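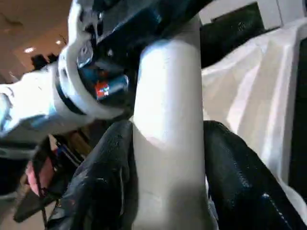 Photo: Flullside Press Office

The Third Leg
A short story by E. Šindelář
Tue 24 March

Rule 2 of the handling standard stated that no arm shall release a part until another arm, or the floor, has accepted its weight. I had written the rule in September and was rather pleased with it. It ran to one sentence and had survived three readings at Flullside without losing a word.

Dena was the site. Arner was the system: the arms, the controller and a voice that read the log aloud when asked. My task was to sit behind the yellow line with a printed copy of the standard and record each departure from it. A departure was anything the standard did not allow. There was no column for anything it had failed to consider.

The part was a leg, white and smooth, for a small piece of furniture of the sort people buy flat and regret by teatime. The procedure gave a grip at the upper end and a second grip lower down. Both grips had to be confirmed before the leg could be turned. I ticked both.

"Hold confirmed," said the log.

Then nothing moved. I waited the permitted 21 seconds and asked for the reason.

"Rule 2," said the log. "Weight accepted by both. Release not required of either."

I read the rule again. It said when an arm must not let go. It did not say when an arm should. Each arm was free to release, and each was equally free to stay where it was, and staying carried no risk score at all. By the terms of my own sentence, the safest thing two arms could do with a table leg was to hold it until the building was sold.

I entered this as an observation, as there had been no departure.

Flullside replied within the hour. They asked whether the stop could be counted as a pass, given that no part had been dropped. I said that by the same measure a locked door was an excellent lift. They asked me to put that in the proper form.

The proper form had a space for the amended wording. I tried several versions. "An arm shall release when it is no longer needed" was refused by the checker, which could not measure need. "An arm shall release promptly" was refused because promptly had no unit. In the end I wrote that the arm which took hold first shall let go first, within 3 seconds of the second hold being confirmed. It was a plain rule and I did not like it much. It gave the leg to whoever came last.

The log read it back without expression and asked if I wished to apply it to work already in progress. I did.

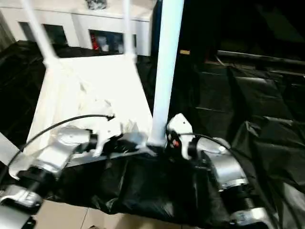 Annex: Work on Plastic Sheeting

The annex was shorter than the standard and, in my view, better. It dealt with items laid on their side and permitted an arm to rest against a part without gripping it, a state the main text did not recognise. I had argued against it at the time. Contact without a grip seemed to me an untidy thing to allow.

"Contact," said the log. "No grip. Is this a hold?"

I turned the pages. The annex called it support. The main text had only hold and release, and had priority over the annex wherever the two disagreed.

"It is support," I said.

"Support is not listed."

"List it."

There was a pause – well within the limit – and then the log gave the new entry a number, 2,000, that being the next one free. I wrote it in the margin by hand and initialled it. Then I turned to the page of definitions, where there was still some room at the bottom, and sharpened my pencil.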